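在家给旧书和零散文稿做线装小册子:从裁纸到收线的完整步骤

发布于2023年2月14日

我迷上线装已经有一阵子了!起因特别简单:抽屉里攒了一大堆打印出来的菜谱、旅行笔记和抄下来的歌词,夹子夹不住,塑料文件袋又总是滑来滑去。后来试着用针线把它们订成一本,翻开的那一瞬间,我就知道自己回不去了。线装本子摊得平,坏了能拆,拆了还能重来,而且从头到尾不需要一滴胶水(封面除外,后面会讲)。

这篇教程写的是最基础的四眼装订,适合散页,单面双面打印的都行。第一次做请留出一个下午,慢慢来,真的很享受。

先说说材料

内页纸。普通复印纸完全可以用,不过我更喜欢稍微厚一点、表面不反光的纸,写字不透,翻起来声音也好听。我现在常用的是Kornach的本白内页纸,一包用了很久。如果你打算用钢笔写,先在角落划两笔,等一会儿再翻到背面看看有没有洇开。

封面纸。选韧性好的,反复弯折不裂的那种。旧挂历、包装纸、牛皮纸信封拆开都能用。拿不准的话,剪一小条对折,来回折十次,折痕处没有起毛掉渣就过关。

线。棉线、麻线、丝线都可以。麻线最好上手,摩擦力大,不容易松。我买的是Gresura的上蜡麻线,如果你的线没上过蜡,拿一小块蜂蜡,把线按在蜡上拉两三遍就好。

针。要钝头、针眼大的。缝衣服的尖针会扎穿纸纤维,走偏了很难看。

其他:锥子或手钻、钢尺、美工刀、切割垫、长尾夹两只、铅笔、骨刀(没有骨刀就用勺子背面,我用了很久的勺子)。

关于纸的丝向

这一节请务必看完!我头几本全部翘成了瓦片,就是没管丝向。纸在制造的时候纤维会顺着一个方向排列,顺着它折很顺滑,逆着它折会毛毛糙糙的。做书的时候,丝向要和书脊平行,也就是从上到下。

判断的办法很多,我最常用的是轻弯法:把纸平放在桌上,抓住一边轻轻向对边弯过去,手掌往下压一压,感受弹力。再换另一个方向弯一次。弹力小、比较听话的那次,弯出来的弧线就和丝向平行。找到以后用铅笔在纸角画个小箭头,裁完也不会搞混。

还有个撕纸法:拿一张废纸,横着撕一条,竖着撕一条。撕得直的是顺丝,歪歪扭扭跑掉的是逆丝。小孩子特别喜欢这个环节。

看纸的时候,我喜欢让光从侧面打过来,纸面有没有起伏、哪里压出过浅浅的痕,一下子就清楚了。正上方的顶灯照下来,什么都是白花花一片。
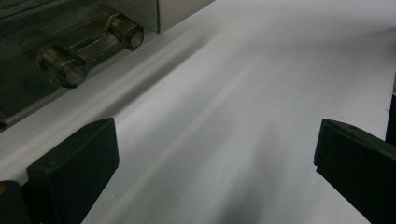
白色表面上的灰影和淡淡的反光条纹

步骤一:裁切内页

把所有内页叠齐,先在桌面上墩几下,长边一次,短边一次。不要一口气裁一大摞,一次五六张最稳。钢尺压紧,刀片和纸面保持小一点的角度,轻轻划第一刀当引导,第二刀第三刀再用力。我以前总想一刀切断,结果最底下那张永远是斜的。

刀片要勤换!钝刀会把纸边拖出毛来,还更容易打滑。换下来的刀片用胶带裹好再扔。

步骤二:准备封面

封面纸裁成和内页一样高,宽度多留出一点,用来往里折。折之前先用骨刀沿尺子压一道痕,再顺着痕折过去,边缘会非常利落。想要硬挺一点的封面,可以在折边里衬一张薄卡纸,涂一层很薄的浆糊,压在厚书下面过夜。浆糊一定要薄,宁可少。

步骤三:排页与夹紧

内页按顺序排好,前后盖上封面,再墩一次。用两只长尾夹夹住开口的那一侧,夹子下面垫一小块废卡纸,免得留下牙印。然后从头到尾快速翻一遍,确认没有倒着的页。我有一本菜谱,汤的那几页全是倒的,到现在做汤还得把书转过来看。

步骤四:画孔位

在废纸上做一张孔位模板,宽度和书脊边距一致,长度等于书的高度。我的本子一般让孔离书脊17毫米,厚一点的本子可以再往里挪一点点。上下两个孔离天头地脚各留出差不多的距离,中间两个孔把剩下的长度平分成三段。

模板值得认真做,做好一张能用好多年。我给每种开本都做了一张,写上尺寸,装在信封里。

步骤五:整理小工具

动手打孔之前,先把零碎东西归拢好。针、蜡块、备用刀片、线头剪,全都很小,全都很会跑。分格的透明盒子特别好用,不用打开就知道东西在哪一格;针最好先别在一小块毛毡上,再放进格子里。桌面上垫一块浅色的板子,掉根针也容易看见。

线按粗细绕在小卡片上,卡片背面写好名称和长度。剩下的短线头别急着扔,够绑一个书签穗子就留着。

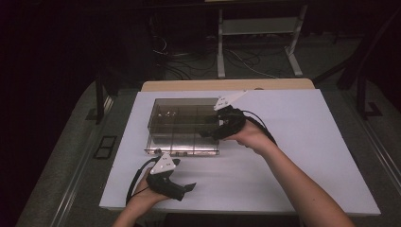 步骤六:打孔

切割垫上再垫一层厚纸板或者旧杂志,把模板对齐书脊夹好。锥子垂直向下,边转边压,别用蛮力。转到底以后先别急着拔,原地再转两圈,孔壁会更圆。厚本子可以用手钻,或者分两次打:先在正面打一半,翻过来从背面对准再打。

检查垂直的小窍门:锥子扎进去以后,蹲下来让眼睛和桌面齐平,从正面看一次,再从侧面看一次。两边都直,就是直的。

步骤七:穿线

线的长度取书高的六倍到七倍,够用又不会太缠。从上往下,四个孔分别叫一、二、三、四号。

从二号孔开始。翻开书的后半部分,从书页中间入针,由背面穿出,线尾在里面留一小截。线绕过书脊,从正面再进二号孔,从背面出来,拉紧。

沿着背面走到三号孔,从背面穿到正面,绕过书脊,再从背面穿到正面一次。

沿正面走到四号孔,穿到背面,绕书脊一圈,再绕地脚一圈,每次都回到四号孔。这时候书角已经包住了,是不是一下子就有样子了!

接着往回走,补上之前空着的那几段,经过三号、二号,到一号孔。一号孔同样绕书脊和天头各一圈,最后回到二号孔。

每走一针都把线拉紧一次,方向要顺着书脊拉。往外扯会把孔撕大,纸薄的时候尤其要当心。

步骤八:收线

针从最近的线段底下穿过去,留一个小圈,再从圈里穿一次,拉紧打结。把针重新插回二号孔,带着结往孔里拽一下,结就藏进去了。最后贴着纸面剪断,用骨刀把四个孔轻轻压平。

夹子取下来,翻一翻,闻一闻,给封面贴个签条吧。

几个常见问题

线松了怎么办?从收线的地方往回找,一段一段用针尖挑紧,把多出来的线赶到末端,重新打结。多半不用拆。

打开的时候看不到靠近书脊的字?打印时左侧页边距留大一点。已经打印好的,可以把孔位往外挪,但别离书脊太近,纸边会豁。

孔位对不上?通常是打孔时纸滑了。夹子多加一只,或者用两根牙签插在已经打好的孔里当定位销,再打剩下的。

能做多厚?我做过最厚的一本用的是Tresley的薄纸,翻起来很舒服,不过打孔打得手酸。新手从二三十页开始最好。

想换花样的话,四眼熟练以后可以试试龟甲式和麻叶式,基础走线一样,只是每个主孔旁边多了几个小孔。我四月打算做一本麻叶式的植物笔记,封面的蓝布已经买好了,正在和浆糊较劲。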